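Skodgate, or How I Moved a Piano

Mon 5 August

My aunt Signe Oddsson gave up her apartment in January and, in dividing up what she owned, decided that I should have the piano. I don't play the piano. I told her this. She said that was all right, the piano didn't mind.

It's an upright, made by a firm whose name has worn off the lid, and according to the man who came to look at it, it weighs around 700 pounds. He told me this while standing in my stairwell on Skodgate with his hands on his hips. I live on the third floor. The stairs turn twice, and on the second turn there is a radiator that has never been warm in my time here but sticks out as if it were proud of itself.

He was the first of the movers. He measured the landing, measured it again in case it had grown, and recommended a digital keyboard. The second outfit, from Rokley, quoted me a price over the phone and then a very different one after I used the word "radiator." I said I would think about it, and I did, mostly at night. 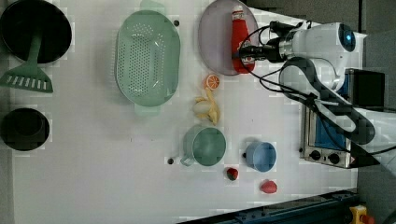 The friends phase

Everyone who can't afford movers ends up in the friends phase. You offer pizza. You say "it's not as bad as it sounds." Arnar Hafstein came because he once carried a bathtub and has been looking for a chance to mention it. Ariel Padilla came with straps, real ones with buckles, and a calm way of saying "down" that I still hear when I close my eyes.

We got it as far as the first turn in 15 minutes, which made us cocky. The second turn took the rest of the afternoon. At one point the piano was standing on its end, I was above it with nowhere to go, and my downstairs neighbor Ea Hjaltadóttir came home with her groceries. She looked at the piano, sat down on the bottom step and started on a pear.
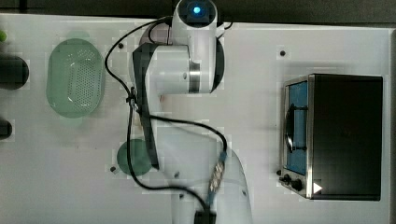 It was Ea who suggested taking the radiator cover off. Four screws. Arnar had a screwdriver in his car and had apparently been saving it for a special occasion. Once the cover was gone the piano went around the corner like a bus, slowly and with some groaning, and we rolled it into my living room, where it now blocks half of the window and all of the bookcase.

Then I had to have it tuned. Aiman Sitompul did that, over two visits, and he was very kind about it. He said the bass was "still in there." He also took a hairpin and a Danish coin out from under the keys and lined them up on the lid for me, the way a dentist might.

I've started lessons. I'm learning a piece meant for children, with a picture of a duck at the top of the page, and I can do the left hand or the right hand – having both is next month's problem. Signe calls on Sundays and asks me to hold the phone near the keys. Last week she listened to the whole duck and then asked whether the tuner had been yet.

The radiator cover is still in the hallway, by the way. If anyone on Skodgate is missing four screws, I have three of them.

Recent posts
The Wrong Train to Lund
I Read the Manual for My Levex Dishwasher
In Defense of the Second-Best Umbrella
A Short History of My Houseplants

Contact | All posts copyright the author | Back to top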